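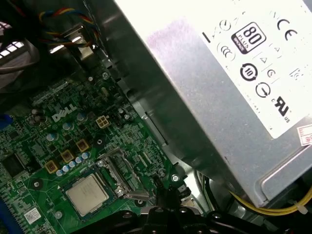
Can a robot take apart an old office PC yet?

Part of it, slowly, and with a person standing by. Staff at the Skambridge repair shop have spent the fall finding out how far a robot arm gets with the desktops that come in from offices and schools. The shop took in 2,505 of them last year. Most were stripped by hand for parts.

The easy jobs are going fairly well. The arm can lift out a loose drive or carry a memory stick to a tray. In September it was given 86 memory sticks to pull, one per machine, with the latches already opened by a technician. It managed more than half without help. A person does the same job in a few seconds and opens the latches too.

Small levers and cables are still the trouble. The lever beside a processor has to be pushed down, moved sideways and let up, all in a very small space. Power cables are worse - they bend, they hide what is behind them, and no two machines have them tied the same way. 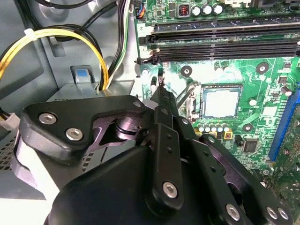

The gripper at work near the memory slots of a desktop board.

Irfan Tarigan runs the bench trials. He has 6 jobs on his list for the winter, starting with latches and ending with the plug that feeds the processor. "I would be happy with three," he said. "If it can do the latches and the sticks, my people can get on with testing."

The Drestden branch has asked whether it should get an arm as well. The answer for now is no. A trained technician there clears a full pallet in a day, and the arm would still need somebody next to it to free a stuck part or turn a case around. Household chores are further off again, in Tarigan's view. A computer case at least stays where you put it, which is more than can be said for a pile of shirts.

Members who want to watch the trials can come to the Skambridge bench on Tuesday afternoons. Please sign in at the front desk and keep bags off the benches.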